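Ticket 204: Perkeo hand gripper, fingers do not close fully
Opened June 2020, status: waiting for supplier

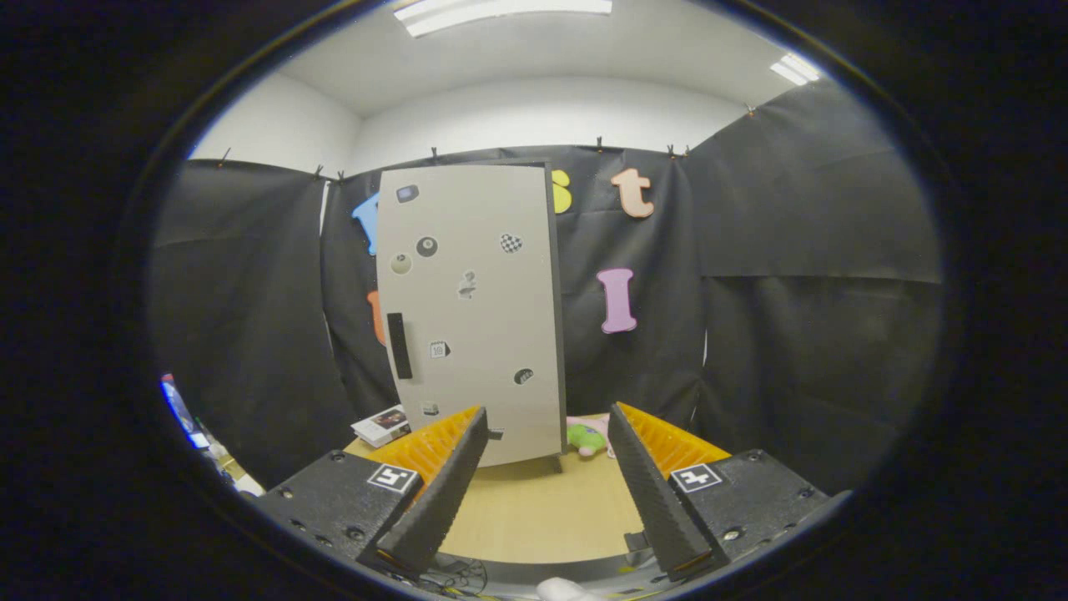 We bought the Perkeo kit from Rilton for a trial. After 17 recordings the fingers stop before they meet, and the width value stays at 193. I have restarted the software and repeated the calibration two times, with the same result. The cable was also changed.

Reply from Rilton support: please install build 600 and send us the new log.

Build 600 is installed, log attached. The value is still 193. Can you please send a replacement finger unit?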